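Trerkesix has released a new version of Nadau, its software for tracking hand-held grippers and turning the recordings into motion a robot arm can follow. The update went out to customers Tuesday morning.

The main change is in how Nadau works out where each gripper is. Earlier versions relied on the fiducial markers alone and dropped a recording when a marker was hidden for more than a moment. The new version combines marker readings with the wide-angle video from the gripper and fills in gaps of up to 300 milliseconds.

"Drawers were the worst case for us," said Filippos Rallis, who leads the perception group at Trerkesix. "The hand goes in, the marker turns away, and the old tracker gave up. We were throwing out good recordings."

The company tested the release on 502 recordings of desk and drawer tasks. The previous version rejected 133 of them. The new one rejected 9, most of them for motion blur.

Work with the hand-held grippers at a curved white desk.

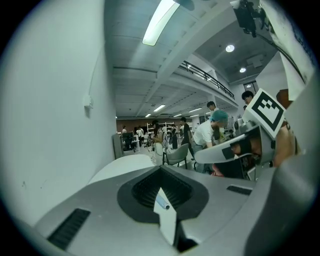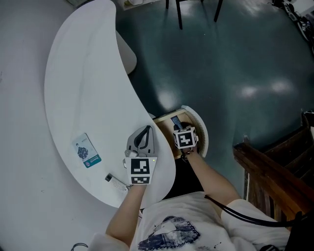
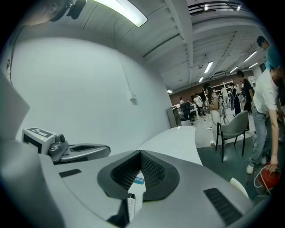

Nadau also has a new time alignment tool, which matches the clocks of two grippers and a head camera before any tracking is done. Users had been doing that step by hand in a separate script. The old script will still run, but Trerkesix does not plan to update it.

Bravum, which makes planning software for two-arm robots, said it will read the new Nadau file format in its next release. Files saved in the older format have to be converted first, and a converter comes with the update.

Support for the Karras arm controller is still listed as experimental. Rallis said the export works for single-arm tasks, but speed limits near the edge of the arm's reach are not yet handled correctly. A fix is planned for November.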